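**Culinary diploma at Grunholm: is the evening course enough to get a kitchen job?**

**angeliki_st**
Hello to all. I am thinking to apply for the evening diploma at Grunholm and I would like opinions from people who have studied there or who hire from there. I have worked in a bakery shop, but only at the counter, never at the back. The day course is impossible for me as I have to keep my job. The evening one covers the same units on paper, but with less practice in the real restaurant. Is this a big problem later, when I look for work as a commis?

**Endgate_Iraklis**
I did the day course there. In my opinion the evening one is too thin on service. You learn the mother sauces and the knife cuts very well, and then you go to a Saturday-type rush and you freeze. I would save money and go straight to a kitchen as a porter, then ask to be moved to prep.

**loukia.l**
I don't agree with Iraklis. I finished the evening diploma in July and I already have a place on the cold section. My chef asked me to bone a chicken and to make a mayonnaise by hand, and that was the whole trial. She did not ask which timetable I followed.

What I would check before paying is the knife set. It is not included in the evening fee, and you must have it on the first night. Mine cost 100 pounds second-hand.

**Endgate_Iraklis**
One trial in one kitchen is not much proof, Loukia. Cold section is also the calmest place to begin. I am glad for you, but Angeliki should know that hot line is different.

**loukia.l**
I started there, I didn't say I will die there :)

**annapurna_a**
I teach pastry part-time (at Skjelbred, so a different school) and I think you are both a little right. The timetable matters less than how many hours you stand at a stove. Ask Grunholm for the number of practical hours in writing, and ask also how many students share one stove. At our school it is 2, and I would not accept more.
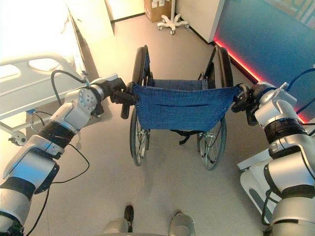 Angeliki, please think also about the building, because you will carry heavy things in it every evening after your work. When I visited Grunholm, the training kitchens were upstairs and the lift was slow. One of my own students cooks sitting down, and for her we had to lower a bench and move the spice racks, so I look at schools in this way now. A folding wheelchair like that one, with push handles behind, still needs free floor to turn between the ovens and the pass. If a kitchen has such space, then everybody works more safely in it, also the person who walks behind you with a pan of hot oil. Go on the open evening and look at the floor first, and at the shiny equipment afterwards.

**angeliki_st**
Thank you, I would never have thought of the floor. Does somebody know if they accept payment in parts? The fee is above 1000 for me with the uniform and I cannot give it at once.

**loukia.l**
Yes, they do. I paid in three parts. You have to request it before you sign, not after.

**aliki_k**
I was on the evening course with Loukia and I left in the middle, so here is the less happy side. The teachers are good. But the class finished so late that I missed the last bus many times, and cleaning down is also your duty, it is not counted in the timetable. If you live far, please calculate this.

For the uniform, don't buy from the school. I got jacket and trousers from Joltine and they were accepted without any question.

**Endgate_Iraklis**
With Aliki I agree completely. And cleaning down is the most real part of the whole diploma.

**angeliki_st**
I live two streets away, so the bus is not my worry. I have written to them for the practical hours and the open evening. When they answer I will post it in this thread.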